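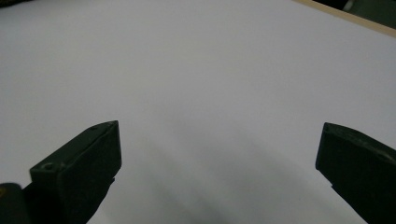

We came to the open day at Wustgate in February, mainly for the Feno workshop, where they make table tops and shelves. The entrance costs 3 euros and you must take the stairs, two floors. I liked most the plain pale surfaces, without any pattern — at home I have only dark furniture and it makes the room small. The visit took 48 minutes. A table from the Nurari series was 375 euros, too much for us this year. Afterwards we had soup in the Kim canteen next door, and it was very good. Bring a warm jacket, the hall is cold.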